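Jomwood wall painting: what we did and what comes in April

Dear members and friends,

The painting on the long wall at Jomwood is now half finished, and I would like to write a few words before the holiday. Many of you asked how a small drawing can become so big without the faces going wrong. The answer is very old: squares. Omolara Briggs drew the river boats on one sheet of paper, she divided the sheet into squares, and we put the same number of bigger squares on the wall. Each side of a wall square is 50 centimetres. After this you copy only one square at a time.

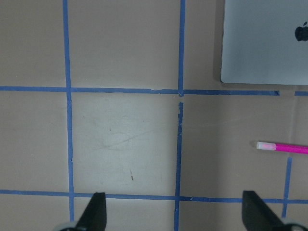

Blue tape laid in straight lines.

For the wall itself we used chalk string, and it needs two persons and some patience. Our first line was not level, so Ebere Nwachukwu stopped us and we washed it away. I was a little angry at that moment, but she was right. A small mistake at the left side is a big mistake when you arrive at the door.
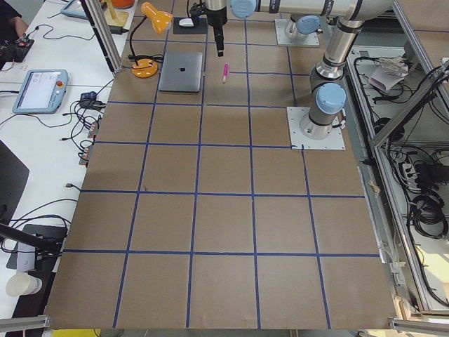

A table divided into squares.

The paint is from Ogunleye, the shop behind the bus station. Please do not buy the cheaper blue, it became grey after only one rain. Do-yoon Kwon tested both on the back of the bicycle shed and you are welcome to go and compare. He also asks that the person who has the wide brush brings it back.
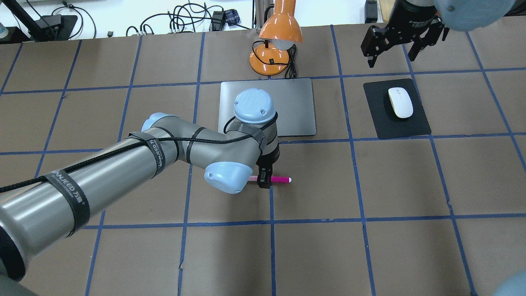 Pink marker above a square grid.

About money: the collection at the autumn supper gave us 500 pounds. We still need scaffolding for the upper part, where the birds and the title will be, and Yakubu Adeleke is waiting for two prices. If you know a good firm, please write to him before the new year.

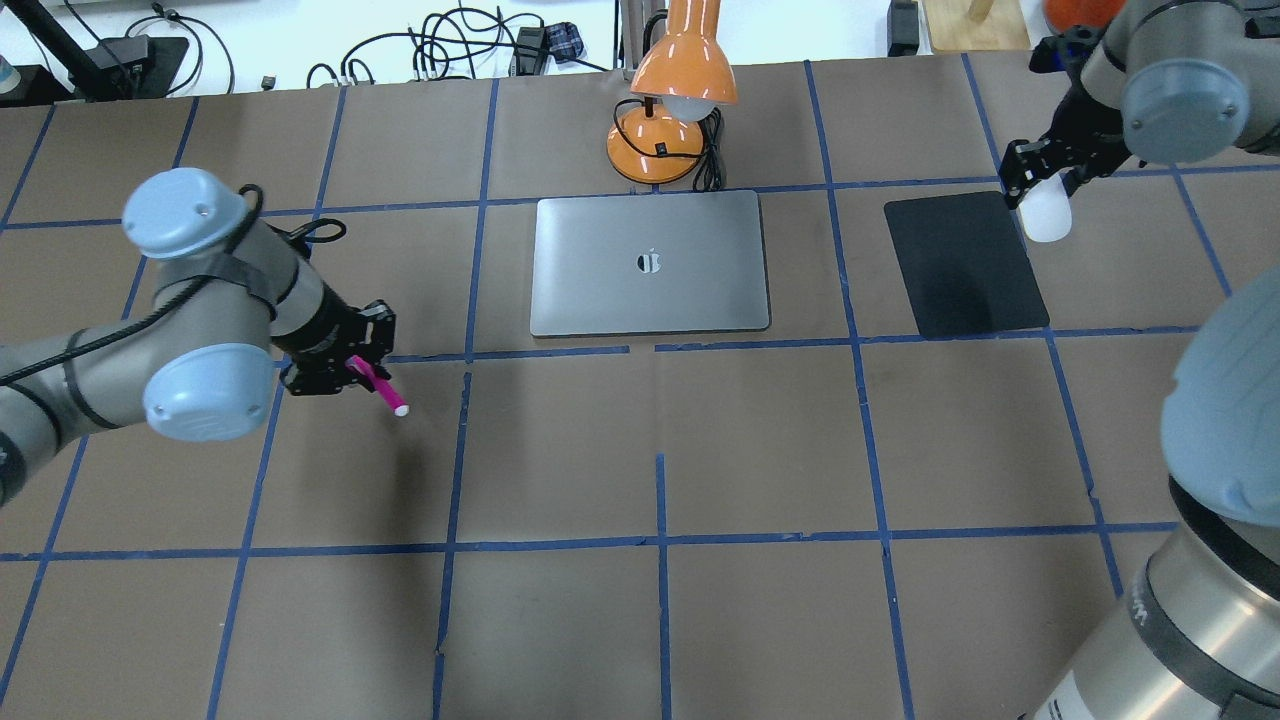

In April we will start again with the sky. It is the easiest part, so it is suitable for children from eight years and for everybody who thinks he cannot paint. Old clothes are necessary. Tea is from us, cake is welcome from you.

With good wishes for the winter,
Wellington Brandão
22 December 2024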